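Section 4: Setting up your Zurnus ground station for its first pass

By the time you reach this section you will have the mast standing, the aerial bolted to the rotator and the weatherproof box fixed somewhere you can get at it without a ladder. If you haven't, please go back to Section 3 and take your time over it. What follows is the part most people bought the kit for, which is pointing it at something in orbit and hearing it go over.

You will need a clear evening, the small screwdriver from the accessory bag, a compass, and a computer with the Cerbridge tracking program already installed. A flask of tea does no harm either.

4.1 Telling the station where it is

The station works out where a satellite ought to be by comparing its orbit with your own spot on the ground, so it has to know that spot fairly well. A mistake of a street or two won't spoil anything, but a mistake of a county will have the aerial pointing cheerfully at the wrong bit of sky.

1. Switch on the receiver at the back and wait for the green light to stop blinking.
2. Open Cerbridge and choose Station, then New.
3. Type in your latitude and longitude. West longitudes take a minus sign, and this catches out a good many of our British customers, so do check it twice.
4. Enter your height above sea level in metres.
5. Give the station a name. It can be anything you like, up to 25 characters, and it will appear at the top of every log you save.
6. Press Save and let the program restart itself.

Note: If you move the mast to the far end of the garden later on, you needn't do any of this again. If you move house, you must.

4.2 Fetching the orbit data

Orbits drift a little as the thin upper air drags on the satellite, and the predictions go stale as they get older. Cerbridge collects fresh data whenever it is connected to the internet, though on the first evening you have to ask it yourself.

1. Choose Data, then Update Now.
2. Wait for the bar to fill. On a slow connection it may sit still for a while near the beginning, and there is no need to press the button again.
3. When the list appears, tick only the satellites you want to follow. The full list in this release runs to 689 entries, and ticking the lot will make the pass table very hard to read.
4. Press Build Table.

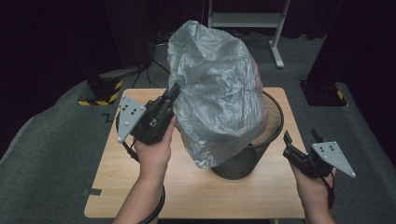
How often should I update the orbit data?
Once a week is plenty for most satellites. For anything in a very low orbit, or anything that has recently changed its orbit, update on the day you mean to listen.

4.3 Lining up the rotator

This is the fiddly one, and it is well worth doing in daylight. The rotator has no idea which way north is until you show it, and every later movement is measured from the direction you give it now.

Caution: Keep hands, hair and scarves away from the rotator while the power is on. It turns slowly but it does not know you are there.

Caution: Never stand directly beneath the aerial while it is being driven for the first time.

1. With the power off, check that the cable has a loose loop in it at the rotator. The loop must be generous enough for a full turn without pulling.
2. Take your compass well away from the mast and find north. Steel in the mast will drag the needle, so pick out a chimney or a tree that lies in the right direction and work from that.
3. Correct for the difference between magnetic north and true north. The figure for your area will be printed on a good walking map.
4. Switch the power on, choose Rotator, then Manual, and use the arrow buttons to bring the aerial round until the boom points at your landmark.
5. Press Set North.
6. Now lower the aerial until the boom is level. The little bubble in the accessory bag clips to the boom for this. Press Set Horizon.
7. Choose Rotator, then Sweep. The aerial will go all the way round and come back to where it began. Watch the cable the whole time and be ready at the switch.

If the cable snags during the sweep, switch off at once, turn the aerial back by hand in the direction it came from, and make the loop bigger. Forcing it will strip the gear inside the rotator, and a stripped gear isn't covered by the Zorkstead guarantee.

Owners of the older Kļaviņa rotator, the one with the square cover, should know that it stops at south instead of north. Everything above still applies, but choose South Stop in the Rotator menu before you begin. 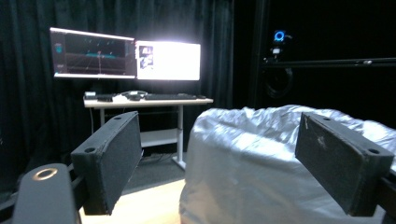

You should also know that the older unit is a shade slower on the turn, so a satellite passing nearly overhead may get ahead of it for a few moments. The signal will fade and then come back once the aerial has caught up. It sounds alarming the first time, and it does no harm at all.

4.4 Your first pass

Choose something easy. A high pass by a weather satellite is a good beginning, with a strong, steady signal and a decent stretch of time above the horizon. Leave the faint little student satellites for another week, when you've got your ear in.

1. In the pass table, click the heading marked Highest so that the best passes come to the top.
2. Pick one that is at least half an hour away and press Follow.
3. Set the squelch fully open. You will hear a steady hiss, as you should.
4. Begin watching 2 minutes before the time given. The rotator will swing round to the place where the satellite is due to rise and wait there.
5. Leave the tuning alone. The pitch of the signal falls as the satellite comes towards you and goes away again (the same thing you hear when an ambulance goes by), and Cerbridge corrects for it on its own.
6. When the pass is over, press Save Log.

Note: Trees in full leaf soak up more signal than you might expect, particularly after rain. If the first part of each pass is missing, try a pass that rises on the other side of the house before you start taking things apart.

Renzo Messina, who wrote the first version of this guide, always put the receiver's volume down low and listened through headphones, and we still recommend it. You'll notice the signal lifting out of the hiss a good deal sooner, and so will your neighbours, by not having to hear it.

If you hear nothing on two good passes running, turn to Section 7, Finding Faults, and start with the aerial plug.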